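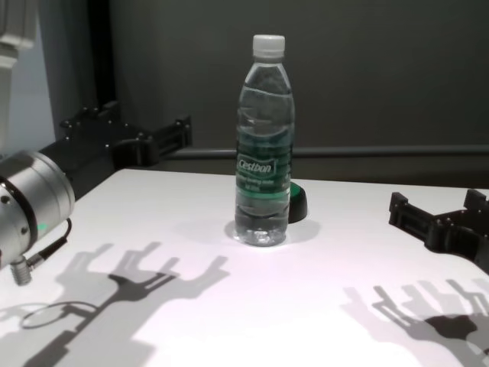 Irena Makowska has managed customer programs at the Laron Water District for 11 years. Her office is responsible for household notices, school visits, and the district's guidance on keeping drinking water at home for use during an interruption in service. She spoke with the district newsletter in May, as the revised household guide was being prepared for mailing.

The guide was last rewritten before the Zalewska pumping station was replaced. Ms. Makowska said that much of the old text described a system that no longer exists. "We were still telling residents on the east side to expect low pressure every summer," she said. "That has not been the case since the new station opened. People read one line that they know to be out of date, and they stop trusting the rest of the page."

The present revision began after the Gundard main failed last winter. The break left 2,274 households without service, most of them overnight. District crews restored the line the following afternoon, and a boil notice remained in place until testing was complete. Ms. Makowska's staff answered telephones throughout.

"Most callers did not ask when the water would come back," she said. "They asked what they could use in the meantime. Could they brush their teeth? Could they make formula with what was left in the kettle? Our guide had answers to some of these questions, but they were on the fourth page, under a heading about plumbing."

The new edition places those answers first. It asks each household to keep one gallon per person per day, and it explains how to store that amount in a small apartment, where a large container may be hard to lift or may not fit under the sink.

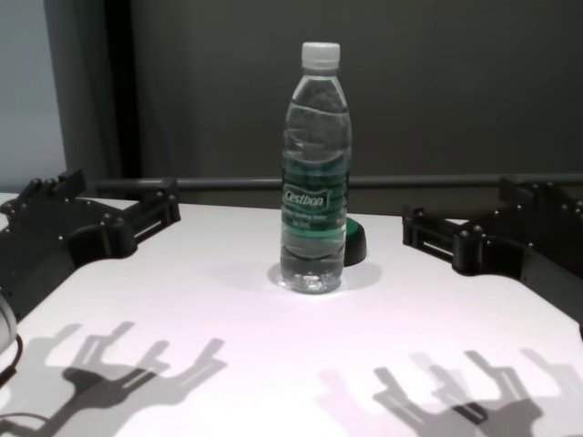 Ms. Makowska noted that storage conditions are a common source of confusion. "Residents ask us whether water goes bad," she said. "We tell them to keep it sealed, out of the sun, and away from gasoline, paint, and cleaning products. A hall closet is good. A garage shelf next to the lawn mower is a poor choice. If they fill their own containers from the tap, they should write the date on them and refill them every six months."

Edmund Duda, who supervises distribution for the district, reviewed the technical sections. He asked for a longer passage on water heaters, which can hold a useful supply if the household knows how to draw from them safely. The first draft gave the subject two sentences. The final text gives it a full page, with a drawing of the drain valve and a reminder to turn off the power or gas before opening it.

"Edmund and I had some disagreement over length," Ms. Makowska said. "He wanted every type of heater covered. I wanted something a person could read by flashlight. We settled on the two types most often found in Laron homes - the rest are handled by telephone."

The district tested the draft with 300 customers, who received it by mail with a short survey. Many asked for larger type. Several apartment tenants wrote that they did not know where the shutoff for their unit was located, and a blank line has been added on the inside cover where that information can be recorded. A number of replies also raised the needs of pets, which earlier editions had left out.

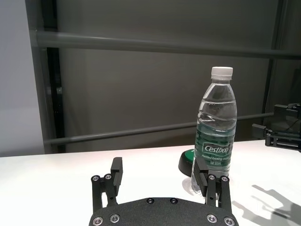
*Plastic water bottle on a white tabletop.*

Asked what she would like residents to do first, Ms. Makowska pointed to the contact form at the back of the guide. Fewer than half of the accounts affected by the Gundard break had a current telephone number on file, and crews delivered many of the notices by hand.

"We can send a message in a few minutes if we have the number," she said. "Without it, someone has to walk up to the door. In January that is slow work, and it takes people away from the repair."

The guide will be mailed with the next billing statement. Printed copies will also be available at the Grundisell Street office, where staff can update account details at the front counter. Residents who need the text in large print may request it there or by telephone.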